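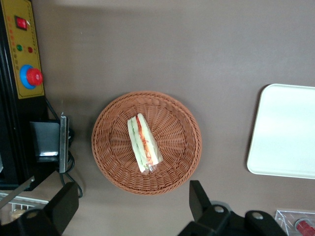

The wrapped sandwich in its basket, from the gripper's side of things.

Week 4 notes: our visit to the Gridau open day

Right, for those who missed the coach, a quick write-up. Gridau had set up a sort of pretend snack counter for two robot arms, with Zasero doing the software. I got there at half nine and still had to queue for a decent spot!

What I'd like you to take away is how awkward a sandwich is. It's soft, it's wrapped in film that crinkles and shines, and it sits inside a basket with a raised rim. So the fingers have to come down over the rim and close without squashing the bread. We did grip force in week 2 - go back to those sheets if it's gone fuzzy. They told us they'd logged roughly 3,000 picks before the open day, which I thought was a lot of sandwiches.
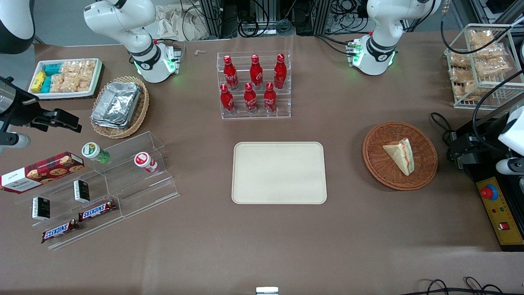
The other thing I kept asking about was variety. Bottles, chocolate bars, boxes and bagged crackers all want a different approach, and one pair of grippers has to cope with the lot. Have a think about which you'd try first (I'd go for a box, nice flat sides).

For next time, please write 200 words on picking up something in film, and bring a sketch of your grip.

4 comments · 2 shares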